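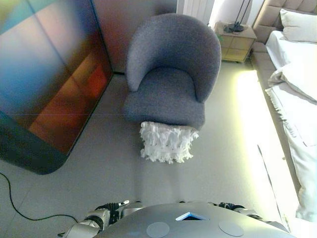 Que si una butaca en un dormitorio no acaba siempre siendo el sitio donde se deja la ropa, me soltó una compañera de clase en la primera puesta en común, y que para eso mejor una silla barata. Me picó un poco, lo reconozco, pero le debo medio trabajo, porque de esa pregunta salió todo lo demás.

Memoria del proyecto "La butaca junto a la cama"
Módulo de Proyectos de Interiorismo, segundo curso
Entrega de enero

De dónde parto

Nos pidieron elegir una habitación amueblada y proponer cambios sin obra. Yo escogí un dormitorio del piso modelo Birkwood porque tenía ya casi todo lo que me interesaba: la cama con su cabecero beige acolchado, la mesilla de madera clara, el radiador blanco de lamas verticales, una pantalla grande y, en medio del suelo, una butaca gris de respaldo curvo. ¡La butaca era lo mejor! Es de esas que te recogen, con los brazos bajos y el asiento gordo, tapizada en una tela gris con textura que combina con casi cualquier cosa. Y también era el problema, claro, porque una pieza así pide espacio y le ponemos encima lo primero que llevamos en la mano.

Lo que hice

Durante 7 días anoté para qué se usaba la butaca en mi propia casa (tengo una parecida, bastante más fea) y pasé un cuestionario a la gente de clase. Contestaron 62 personas, contando a los del turno de tarde, que se apuntaron en bloque. Lo de leer sentado salió mucho menos de lo que yo esperaba. Ganó "dejar cosas", con diferencia, y después "calzarme". Así que mi compañera tenía razón, pero solo a medias — calzarse es un uso estupendo y nadie lo había puesto en su propuesta inicial.

Luego dibujé la planta y probé nueve distribuciones con recortes de cartulina. Las primeras eran malísimas. En una, la butaca tapaba el radiador; en otra quedaba tan pegada a la cama que no había manera de estirar el edredón por ese lado.

La propuesta

Me quedé con girar la butaca hacia la mesilla, para aprovechar la lámpara, y dejar libre el paso por el costado de la cama. Al lado iría un banco bajo de la serie Jara, que hace de percha tumbada: ahí se deja la ropa y el asiento se queda para sentarse. El cable negro del suelo lo llevaría por el rodapié con una canaleta Purves pintada del color de la pared, que es un rosa tostado muy suave y muy agradecido.

Con los textiles dudé más. Lo blanco y peludo sobre el gris me encanta, da una suavidad que la habitación necesita, pero si cuelga hasta abajo se engancha con los pies. Propongo doblarlo en el respaldo, o cambiarlo por una manta más corta de Fesis. La ropa de cama blanca no la toco.

Lo que me falta

El presupuesto lo he cerrado justo, y no entra cambiar la lámpara. Tampoco he resuelto la pantalla, que pesa mucho visualmente al lado de todo lo claro; probé a dibujarla dentro de un armario y quedaba un mamotreto. En la maqueta la he dejado donde está. El profesor me recomendó hacer una prueba de luz a las nueve de la noche, solo con la lámpara de la mesilla, y la adjuntaré con los planos corregidos.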